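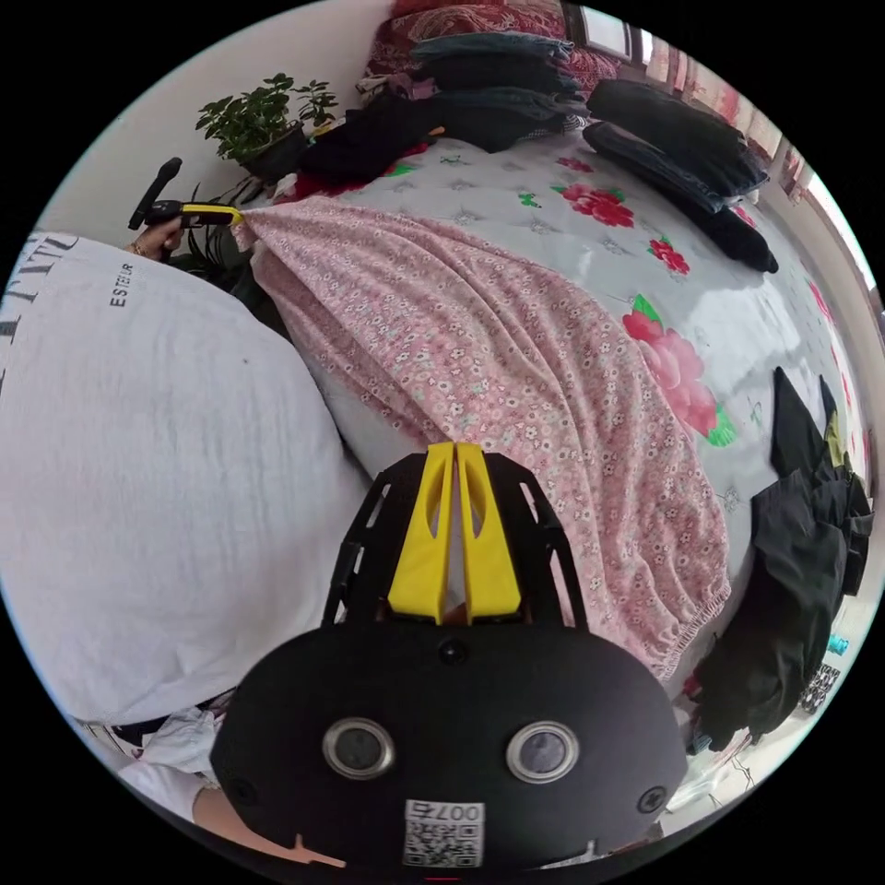
I have been reading about fitted sheets for most of a week and I'm less convinced than when I started. Every tidying site has the same four steps for folding one, and every set of steps assumes that the corners are where you left them and that the elastic is on your side. Take the pink one with the tiny flowers. Pulled across the bed on a slant like that, with the long creases in it and the hem puckering into little ruffles at the side of the mattress, which corner is the first corner? The instructions say "start at the top left." I have never once found the top left of a fitted sheet on the first try, and I don't believe the people writing the instructions have either.

It started with a video. I won't link it. It had 133 comments under it when I looked, nearly all of them saying "life changing!!" in one form or another, and I'd like to meet somebody whose life was changed by a sheet. You put your hands in two corners, flip one over the other, run your hand down to the next corner, flip that, and lay the whole business on a flat surface. Then you fold it in thirds. The woman in the video did it with a sheet that looked as if it had come out of the package that morning. Mine have been through the dryer every week since we moved to Lokdale, and the elastic has opinions.

So I tried it. I tried it standing up, I tried it on the bed, and I tried it with the video paused on the kitchen chair. What I got was a lump with two good sides. If you put the good sides facing out in the closet it does look better, I'll give them that. But it takes the same space on the shelf as my old method, and my old method is rolling it up and stuffing it inside the pillowcase.

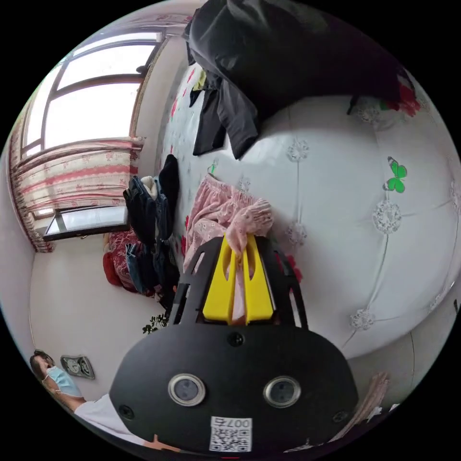 Written by Della Prewitt
Owner, writer and only laundry tester at Second Shelf
Apr 11, 2020

Back to the claims. The next one I had doubts about was "always sort on the bed." The thinking goes that if you dump everything on the bed, you'll be forced to finish before you go to sleep. I can only say that whoever came up with this doesn't own a chair. At ten at night the pile goes on the chair, and in the morning the pile goes back on the bed, and that can go on for a good long while. In February I had one pile that made the trip so many times I began to think of it as furniture.

I'm not against using the bed. It's the biggest flat surface in the house and the right height if you have a bad back. What I'm against is the idea that the surface does the work. If you're going to fold there, make the bed first, all the way, with a cover on it that doesn't let things slide. I had a shiny one from Clomlow for a while and anything slippery ended up on the floor on the far side. A plain cotton cover holds a T-shirt still while you get the sleeves in. I was suspicious of this too when my sister told me, and then I tried it both ways, and she was right, and I have not told her.

Then there's elastic in general. Anything with a gathered waist or a ruffled edge (pajama pants, kids' shorts, those bed skirts) gets folded by the experts into a perfect rectangle. I don't see how. The gathers take up width at one end and none at the other, so you always get a kind of fan. The best I've managed is to lay the thing face down, pull the waistband out as far as it goes, fold one leg on top of the other while it's still stretched, and let go. It springs back a bit but the fold stays. Small prints help, by the way. You can't see wrinkles in a small floral. I would buy more small florals on those grounds alone.

About spending money: don't, or not yet. The Limik folding board is 20 dollars and it's a piece of plastic with hinges. I borrowed one. It makes nice shirts, all the same size, and it's no use for jeans or jackets or anything with a hood. My shirts were not the problem. I also looked at the Koubek sheet sets everybody recommends, the 600 thread count ones with "top" and "side" printed on tags inside the hem. The tags are a good idea. They are such a good idea that I sewed a scrap of red ribbon into the bottom right corner of the sheets I already had, and it took me one evening of television. I can't tell you how the 600 thread count sleeps, because I kept my money.
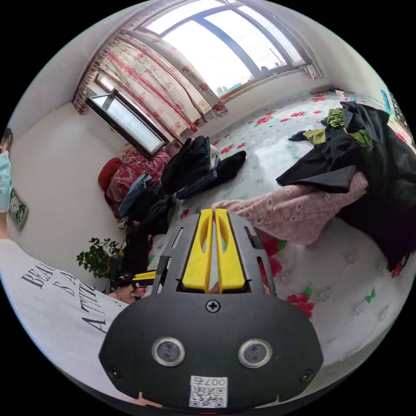 The one piece of advice I've come around to, and I came around slowly, is sorting by weight. I'd always sorted by person, then by drawer, the way my mother did. Sorting by weight means the heavy stuff (jeans, jackets, sweatshirts) goes in one heap and the light stuff in another, and you fold the heavy heap first. It sounded like something made up to fill a page. But the heavy things are the ones that make a pile look hopeless, and they're quick. A pair of jeans is three folds. A jacket goes on a hanger and it's gone. After 5 minutes there is much less in front of you and you can see what's left, and what's left is mostly underwear, which I don't fold and never will.

Black clothes I would pull out into their own heap before anything, especially in the evening. I've paired a navy sock with a black one under a lamp more times than I care to admit, and the sites that say "use natural light" must all be written by people who do laundry at noon.

Blankets I leave for last and I fold them badly. In half, in half again, over the foot of the bed. There's a method with a tucked pocket at the end so it holds itself shut. I did it once, and the next person who was cold undid it.

As for the fitted sheets, the ribbon corners have been in for two weeks now. I find the bottom right corner right away and then I still have to work out the other three. I'm going to try a second ribbon. If anyone has made the four-corner fold work with an old sheet, one that has lost its snap, leave a comment and tell me how deep your mattress is, because I have a theory that it only works on thin ones.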